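How to hang a coat on a coat rack, the expensive way
Getting through week one with the Ulisar handheld gripper kit

The Ulisar kit is a pair of grippers you hold yourself. You do a chore with them, the recordings go off to train a policy, and some day a robot arm does the chore for you. Until then you are the robot arm, and the pay is poor. We rented a kit for 30 days to see if a beginner could get usable recordings out of it, and we picked coats, because everyone has one and robots are terrible at them. 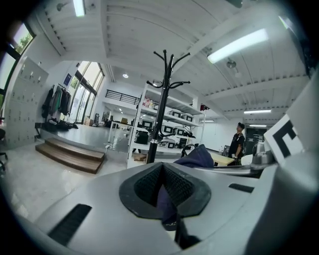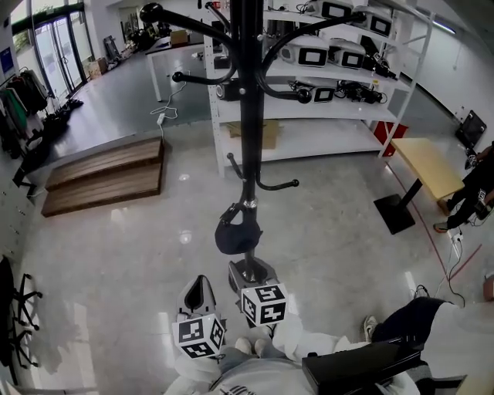 Start with the thing you are hanging things on. The manual suggests a wall peg, which tells you the manual was written by someone with a wall to spare. A freestanding rack is better practice. Ours is a black pole with curved hooks fanning out at the crown, and the hooks all look alike to a camera, so choose one and stay loyal to it. If your rack also has the short hooks lower down, like the pair just over the silver collar on this one, decide before you record whether they count. We let a cap dangle down there at the collar, and I spent an evening arguing with Harpreet Morin over whether a cap on a collar is "hung." He says yes. His closet floor says the same.

What you need

One kit, charged. A rack that doesn't wobble. A few garments you don't love. A second person, who can start and stop the recordings and tell you when your elbow is doing something strange.

Step 1. Calibrate

Stand in the middle of the room and sweep each gripper slowly through the air as though blessing a small crowd. The app wants to see the printed markers clearly. If it complains, wipe them and try again. If it complains three times, restart the app - the restart fixes nearly everything, including some things the app insists are your fault.

Step 2. Learn the pinch

The finger pads are rubber with a meshy texture, and they come together around a narrow notch. Cloth likes to bunch up over the notch, and dark cloth bunched over a black pad is hard to read on the video. Take less than you think you need. A fold near the collar is plenty. If you grab a fistful, you'll get the coat to the rack just fine and then discover there is no loop showing to put on a hook.

Squeeze until the cloth stops sliding, then stop squeezing. The trigger keeps going for a while after that and rewards you with a hand cramp.

Step 3. Approach from below and overshoot

Bring the cloth up past the hook, pause, move in, then lower. People who try to go straight at the hook knock it with the gripper and turn the whole rack. Chantal Boychuk, who trained our other testers, makes them say "up, over, down" out loud for the first hour. It's humiliating and it works.

Step 4. Let go like you mean it

Open the fingers fully and hold still for a breath before backing off. A half-open finger will take the coat home with you. The same goes for anything low on the pole: when you're working near the base, keep your feet well back.

Step 5. Throw out the bad ones

We recorded 700 attempts and kept 347. That sounds grim, and Ulisar's support desk told us it was normal, in the tone dentists use. Toss anything where you dropped the coat and used your free hand to save it. Keep the clumsy ones that still ended on the hook.

Is it worth renting?

At $2,896 for the month, it's a lot of money to put away a jacket. But the grip is comfortable, the uploads ran overnight without babysitting, and a beginner can be recording by lunch. The Drolwood kit we tried before it had nicer software and a handle shaped for some other species. If your shop already owns an arm, get the Ulisar. If you just have coats, buy a hook.

My complaints: the trigger spring is too stiff, the carrying case won't close unless you pack it in one exact order, and the quick-start card has a diagram of a left hand labeled "right."

Next time, zippers. I have low hopes.

Posted October 23, 2023 by Junpei Hattori

41 shares | 4 comments

Rosaire Beaudoin
Did you try heavier coats? My wool one slides out of the pads every time, no matter how I squeeze.

Junpei Hattori
Yes, and same. Grab it by the collar seam, where it's thicker. Helped us a bit.

Nathalie Hiebert
The case order is left gripper, charger, right gripper, cables. I have it written on the lid in marker.

Harpreet Morin
The cap was hung.

Contact Hildale Workshop Notes | © 2023 Hildale | Back to top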